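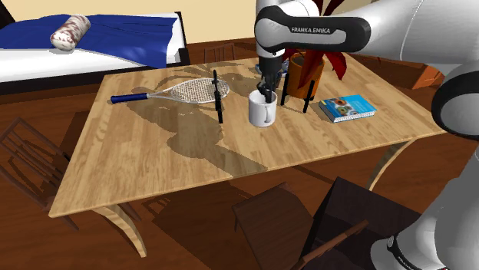
Ritva Rissanen wrote in the margin of our first budget that we had priced the arm down to the last bolt and then left a single line, "misc.," for everything the arm would have to touch, hold, bump into or be screwed onto. She wanted to know which of us planned to pay for misc. She was right, and this section is mostly my attempt to answer her.

5.2 From a simulated room to a purchase list

When we started on the Tresley plan I did what I think a lot of small groups do. I asked for a quote on the arm, asked for a quote on the gripper, added shipping and called it a day. The simulation work was already going by then, but I thought of it as the research and of the budget as paperwork, and the two lived in different folders on my laptop (the budget one was called "later"). It took Ritva's note for me to see that the simulated room could be read as a shopping list, and a pretty strict one.

So we went back through the tasks one at a time and asked of each what we would need to own, rent or build to run it for real. Take the mug. In the simulator the gripper goes down into it with the handle facing wherever we like, and if the contact goes badly we reset and try again. A reset costs us nothing there. In a real lab somebody has to put the mug back, and some mugs will break, so the honest line in the budget is for a stack of mugs plus a person's time. We had budgeted for neither! The same went for the books and the tennis racket, although those at least survive a fall.

The full task set comes to 49 tasks. We split them by what they would cost us to move out of simulation, and 9 of them needed something we hadn't priced at all. Most of those had to do with mounting. I had assumed we could bolt the arm to a bench we already had, but a dining table is a different height from a bench, and how far the arm can reach across it depends on what the base is standing on. Raising or lowering the base in simulation is a matter of changing a number. Buying a pedestal is a matter of choosing one height and living with it, or paying more for one that adjusts.
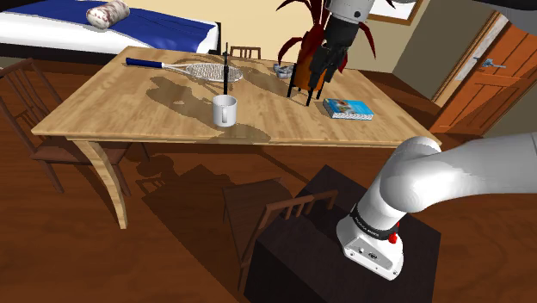 Figure 7. Simulated dining-room layout, with the gripper over the potted plant and the arm's base on a dark pedestal.

The plant tasks gave us the most trouble per dollar. A rigid pot is easy enough to plan for. Leaves are another story, and I don't trust our simulated ones to tell me how a real plant behaves when a pair of fingers pushes in among them. Do we buy live plants and replace them as they get tired, or artificial ones that last but bend the wrong way? We put in for both, in small numbers, and marked the line as one to revisit after the first month of use.

For the pedestal we asked two suppliers, Mustonen and Gromer, to quote on the same drawing. Mustonen came in lower on the fixed version. Gromer was the only one willing to quote on the adjustable version, with a longer wait. We went with the adjustable one in the plan, and I'll admit this was partly nerves on my side — I had changed the base height in simulation so many times by March that I no longer believed I could pick a final one.

We also had to decide on how many arms to ask for. My draft said two. The argument for a second arm was that one could be down for service while the other kept going, which sounds sensible until you price a second pedestal, a second set of furniture and the floor space to keep both workcells apart. Ritva asked how many hours a week the first arm would really be busy, and when we worked it out from the task schedule the answer didn't support a second purchase in the first year. We moved that money into spare fingers, a service contract and compute time on Clustis, our shared cluster, so that new layouts could still be tried in simulation before anyone dragged a table across a room.

One thing I would do differently is the furniture. We priced the table and chairs last, as if they were decoration, and yet the chairs decide where a person can stand to reset a task and how close the pedestal can sit to the table edge. In our revised plan the furniture is bought first, measured, and entered back into the simulator at its real size. The pedestal order goes out after that. The spreadsheet still has a line called misc., but it is much shorter now and Ritva has initialed it.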